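Reselling old office towers, worth it?

quintanilla_pc
Picked up a pallet of old Nornden desktops for $285. Plan is to open each one, check the board and the card, leave the power supply alone and sell them on. A shop in town says they're good for years yet. I have my doubts. Side panel off, tower on its side:
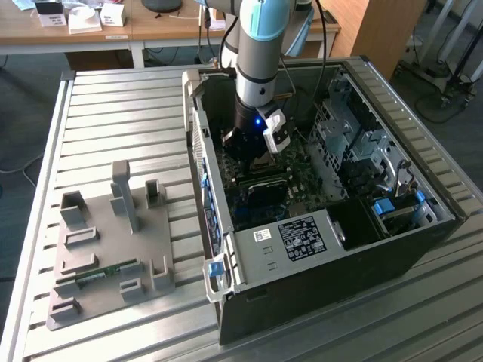

Roltton wonders what you think a buyer is going to pay, given that a used laptop costs next to nothing now. Take out the drives, sell the cards, scrap the rest.

astik7
Disagree on scrapping. I sold 2 towers like that in January, both to people who wanted drive bays. But I wouldn't trust an old power supply just because the label is still readable. Test it under load.

Roltton
Two sales isn't a market.

Desmond Ferreira
And "good for years" according to who, the shop that wanted them gone? Did they give you any hours on the drives?

quintanilla_pc
No hours. They said "light office use."

Desmond Ferreira
They always say that. Check the drives before you list anything.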